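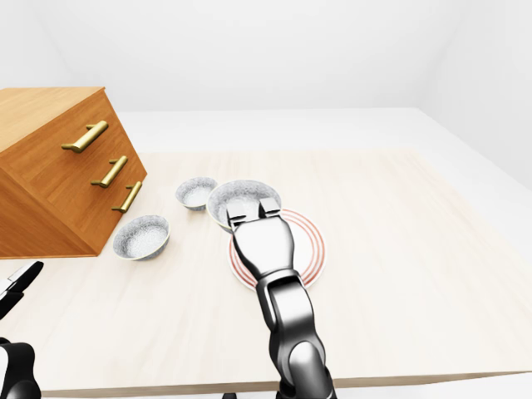 ## Plirkell Tabletop Suite

Simulated two-arm tasks for testing manipulation policies. Each scene draws from a shared set of objects: a chest of drawers with bar handles, speckled bowls, a ringed plate.

- **Tasks:** 19, in 8 layouts
- **Demonstrations:** 800 per task
- **Baseline:** Stisent, trained on simulated data only

Policies are scored on final object pose — partial grasps earn no credit. Wood grain and lighting vary by seed; object geometry stays fixed.

Current release: Plirkell 31. Maintainer: Lino Greco.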